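Presedano Stacked Stone Wall Panels

Product overview

Presedano is a line of textured wall panels made for interior feature walls, covered entries, lobbies and enclosed courtyards. The panels reproduce the look of dry-stacked stone laid in irregular courses and are intended for projects in which a full masonry wall would be too heavy, too slow to build or too deep for the space available. They are manufactured and distributed by Stelliver and are sold through trade accounts and selected showrooms.

Each panel is cast from a lightweight cement mix and colored throughout. Small chips at the edges therefore show the same shade as the face. The surface is matte and is supplied unsealed. Panels interlock along the short sides, and the joint follows the outline of the courses so that it is difficult to find once the wall has been finished.

Colors

Presedano is offered in Pale Beige, Warm Gray, Slate and Chalk. Pale Beige remains the color most often specified for entries and waiting areas. Slate is made to order and carries a longer lead time. Color varies slightly between batches, and customers are advised to order all panels for one wall at the same time. Returned panels are accepted only in unopened cartons bearing the original batch label.

Samples

A boxed sample set is available to architects, designers and contractors at no charge, one set per project. Homeowners may buy the set at any participating showroom, and the price is credited against a later order. Samples should be viewed upright, in the room where the wall is planned, in both daylight and evening light. The depth of the courses reads very differently under a ceiling fixture placed close to the wall.

Preparing the wall

Panels may be fixed to concrete, block, cement board or properly braced drywall. The surface must be clean, dry, flat and free of loose paint. Wallpaper must be removed. Walls that have previously been sealed or painted with a gloss finish should be sanded and primed before work begins.

Move cartons into the room at least one day before installation and store them flat, off the floor. Do not lean panels against the wall overnight.

Installation

Begin at a lower corner and work across in full rows. Open several cartons at once and mix panels from each, so that no single mold pattern repeats side by side. Apply adhesive to the back of the panel in vertical lines and press the panel firmly into place. Mechanical fasteners are required in addition to adhesive on any wall higher than 100 inches, and on all ceilings and overhangs without exception.

Cut panels with a masonry blade. Wear eye protection and a suitable dust mask, and cut outdoors wherever possible. Cut ends can be dressed with the color-matched filler supplied in each carton — a small amount, worked in with a damp sponge, is usually enough. Outside corners should be built with the matching corner pieces. Mitered panels are not covered by the warranty.

Outlets and switches must be brought forward with box extenders. Allow for the thickness of the panel when ordering door trim, baseboards and window casings.

Sealing and care

Interior walls in dry rooms do not need to be sealed. In kitchens, entries and covered outdoor areas, apply two coats of a breathable, water-based masonry sealer once the adhesive has cured. Solvent-based products darken the surface permanently and should not be used.

Dust the wall with a soft brush or a vacuum fitted with a brush head. Marks may be removed with plain water and a white cloth. Pressure washing, steam cleaning and acid cleaners will damage the face of the panel.

Limits of use

Presedano panels are decorative and carry no structural load. Shelving, handrails and televisions must be fixed through the panel to framing behind it. The panels are not suitable for shower enclosures, pool surrounds, fireplace interiors or any position below grade.

Ordering

The item number for the standard carton in all stock colors is 393. Corner pieces, filler and trim strips are ordered separately. Orders placed through the Drellov warehouse ship in around 11 working days. Made-to-order colors are confirmed in writing with a delivery date, and no deposit is taken before that confirmation has been sent.

Customers who hold an account with Ahmadpour, our distribution partner for larger commercial projects, should continue to place orders through their usual representative. Terms, batch matching and warranty coverage are the same.

Questions about fixing methods, fire ratings or local code requirements should be sent to the technical desk before panels are ordered. Please include a drawing of the wall with its height, the material behind it and the position of any openings.
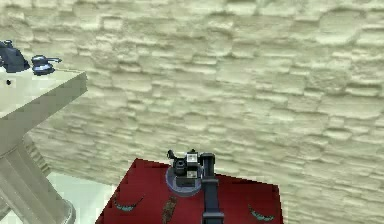

Roswitha Brunner
Product Manager, Wall Surfaces, Stelliver

Ms. Brunner is responsible for the Presedano line and for the installation guides issued with it. Technical review of this page was carried out by Nahuel Leiva. Page last revised Sunday, October 27, 2024.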